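Betreff: Re: [automation-werkstatt] Budget Greifzelle, was braucht man wirklich?
Liste: automation-werkstatt
Antwort auf: Nachricht vom November

Hallo zusammen,

ich antworte mal zwischen den Zeilen, sonst verliere ich den Faden (und ihr wahrscheinlich auch).

> wir sollen bis Dezember eine Liste abgeben, was wir für eine
> zweite Zelle zum Griff in die Kiste brauchen. Der Arm ist
> gesetzt, den übernehmen wir aus dem alten Prüfstand. Offen
> ist der ganze Rest. Hat jemand von euch so etwas schon mal
> durchgeplant und kann sagen, wo das Geld hingeht?

Ja, hier! Wir haben das bei Skullden im Frühjahr einmal komplett durch und stecken gerade in der Planung für die nächste Runde. Das Geld geht in den Kleinkram. Ich hatte in meiner ersten Aufstellung den Greifer, die Kamera und einen Posten "Sonstiges", und dieser Posten war am Ende der dickste von allen. Mein Chef fand das nur mäßig komisch.

> Kiste: reicht da irgendeine Lagerbox, oder muss das was
> Gebautes sein?

Kommt auf die Teile an. Mit einer normalen Lagerbox kommt ihr für die ersten Wochen locker hin, die kostet fast nichts und man kann sie wegwerfen. Ich würde aber von Anfang an einen Behälter mit schräger Rückwand einplanen. Teile, die ganz hinten flach an der Wand liegen, sind einfach eklig zu greifen, und eine Schräge nimmt einem viel davon ab. Unserer hat beim Blechbauer 80 Euro gekostet, der zweite genauso viel. Bestellt gleich zwei! Ich habe beim ersten Mal gespart und dann drei Wochen auf Ersatz gewartet.

Beim Boden würde ich heute auch anders entscheiden. Metall bekommt mit der Zeit Kratzer und Flecken, das ist mechanisch völlig egal, aber je nach Beleuchtung spiegelt es, und dann sitzt man da und dreht an der Belichtung. Falls eure Kamera damit Mühe hat, plant eine matte Einlage ein. Die Leute von Zollitari schneiden so etwas auf Maß, da haben wir 35 Euro pro Stück bezahlt.

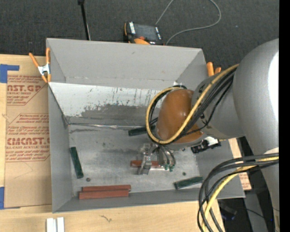 Griff in die Kiste: rote und grüne Klötze, Behälter mit Klemmen gehalten

An den Klemmen sieht man schon den nächsten Punkt, den ihr in die Liste schreiben solltet: die Befestigung. Federklemmen sind zum Ausprobieren wunderbar, man hat den Behälter in einer halben Minute versetzt. Für den Dauerbetrieb möchte ich sie nicht haben. Rechnet eine Grundplatte mit Anschlägen, damit der Behälter nach jedem Wechsel wieder an derselben Stelle steht. Sonst kalibriert ihr euch dumm und dämlich.

> Kabel und Schläuche: lohnt sich ein fertiges Schlauchpaket
> oder kann man das selber binden?

Ach, mein Lieblingsthema. Selber binden geht, Klettband und Geduld. Man braucht halt genug Schlaufe am Handgelenk, damit sich die letzte Achse frei drehen kann, und genau diese Schlaufe hängt einem dann gern irgendwo im Weg, am liebsten über der Behälterkante. Wir hatten von Felier ein Angebot für ein fertiges Paket mit Haltern über 700 Euro, und ich habe damals gelacht und abgelehnt. In der neuen Liste steht es jetzt drin. Zwei durchgescheuerte Leitungen und ein verlorener Nachmittag haben mich überzeugt, und zwar gründlich.

Falls ihr das Geld nicht zusammenbekommt: wenigstens ordentliche Schellen am Unterarm und ein Satz Ersatzleitungen ins Regal. Die Leitung zum Greifer zuerst, die leidet bei uns am meisten.

> Greiferfinger: fertig kaufen oder drucken?

Beides, würde ich sagen. Den Greifer kaufen, die Fingerspitzen als Verbrauchsmaterial führen. Das ist in der Buchhaltung auch viel angenehmer, weil ihr sie dann nachbestellen könnt, ohne jedes Mal einen Investitionsantrag zu schreiben (fragt aber eure Verwaltung, bei uns ging es erst im zweiten Anlauf durch). Plant Varianten ein. Für Klötze, die flach liegen, wollt ihr schmale Spitzen, sonst kommt ihr zwischen zwei Teile, die aneinanderliegen, gar nicht hinein. Bei gemischten Teilen wird es schnell ein Kompromiss.

> Testteile: nehmt ihr echte Ware oder Dummys?

Am Anfang Dummys, unbedingt. Einfache Klötze in zwei Farben reichen ewig. Man kann sie fallen lassen, und beim Sortieren nach Farbe merkt man sofort, ob die Bilderkennung spinnt oder der Greifer. Echte Ware erst, wenn der Ablauf steht. Mensah wollte uns gleich zum Start Musterteile schicken, das haben wir dankend verschoben.

Dann noch ein paar Sachen, die bei mir in der ersten Liste komplett gefehlt haben:

- Acrylplatten für Abdeckungen, Schutzfolie oder Schutzpapier bis zum Einbau drauflassen
- ein fester Platz für das Bedienhandgerät, also Halter an der Wand oder am Tischbein
- Kabelbrücken, falls Leitungen über den Boden müssen
- Klebeband, viel mehr als man denkt
- Arbeitszeit für das Einrichten, die vergisst wirklich jeder

Wegen der Sicherheitsbetrachtung frage ich lieber zurück: Habt ihr jemanden im Haus, der das macht, oder kauft ihr das ein? Davon hängt nämlich ab, ob ihr bis Dezember überhaupt eine belastbare Summe nennen könnt. Unsere Tabelle schicke ich dir gern direkt, die Liste schluckt ja keine Anhänge über einer gewissen Größe. Und falls jemand einen Blechbauer kennt, der auch Einzelstücke mit gefasten Kanten macht, immer her damit!

Viele Grüße aus der Werkstatt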